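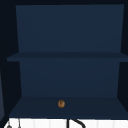 **Figure 2.** Open shelf unit with two compartments, computer rendering.

### 3.2 Storage habits in small rented apartments

The second part of the survey asked the tenants where they keep the things which they use every day. We received 3,530 answers from the two districts, Wakstead and Catow. The questionnaire was open for 6 weeks and closed in September.

Open storage was more common in Wakstead than we expected. Many tenants there wrote that doors take space when they are opened, and that in a narrow hall this is a daily trouble. In Catow the apartments are older and have deep built-in closets, so the tenants buy less furniture of their own. Te Moana (personal communication) observed the same difference in the buildings of Palma, although his sample was much smaller.

The depth of the compartment was mentioned more often than its height. Tenants complained that objects at the back are forgotten, especially food and medicines. We did not ask about color, but over 8 percent of the tenants wrote in the free field that a dark interior makes it difficult to find small things in the evening. This remark should be tested separately, with measured light levels.

The answers about shared storage are treated in Section 3.3.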